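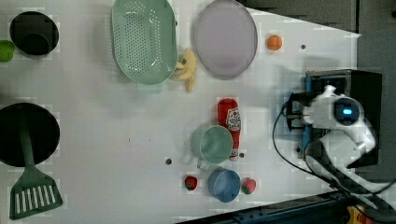 Frying pan, spatula and colander on the white table.

What I've been reading: Skustitz

I finished Skustitz at one in the morning with a cold cup of tea next to me, and I've been pestering people about it ever since. It's Hauke Diekmann's second novel, and if you read his first one, Grindance (we did it in this group two winters back, and half of you threw it across the room), please don't let that put you off. This one has a plot!

Skustitz is a town on a river, somewhere cold, and the whole book takes place over one May when the ferry stops running. Gatska is 36 and has come home to sell her late father's house. She plans to stay 3 days. You can guess how that goes. The buyer backs out, the ferry company goes quiet, and her father's old business partner, a huge grumpy man everyone calls Kong, keeps turning up at the back door with papers for her to sign.

I was sure I had Kong figured out by the second chapter. I did not. There's a long stretch in the middle where he and Gatska drive out to look at a barn, and very little happens except talking, and I read it twice because I liked the two of them so much. Diekmann is good at people who are annoyed with each other and still split a sandwich.

Now my complaints. The first 80 pages are slow. There's a lot of river. There's also a cousin who gets a big entrance, makes a speech about the church roof and then vanishes until the funeral, and I kept flipping back to see if I'd missed something. And the letters – I know some of you love letters in a novel, but these are in italics and there are 23 of them, and my eyes were tired. Chapter nine could have been a phone call.

But the ending got me. I won't say which of the two sisters opens the box (I've already spoiled it for my husband, who was only pretending to listen), but I had to put the book down and walk around the kitchen for a bit. It's sad without being mean about it. If you liked the quieter parts of Grindance, the bits with the grandmother, you'll be fine here.

Four stars from me, maybe four and a half on a good day. It's over 400 pages in paperback, so start early if we pick it for next time. The library has one copy and I'm returning it this week, with apologies for the tea ring on the back cover.

I'd love to hear what you thought of Kong, especially if you didn't trust him. Write to me at the usual address and I'll put a few replies in the next issue – keep the box out of it, please, for the slow readers. Next up for me is something short. Suggestions welcome, no letters.

Print this page | E-mail this to a friend

Last updated: May

Contact us | Copyright, all rights reserved | Back to top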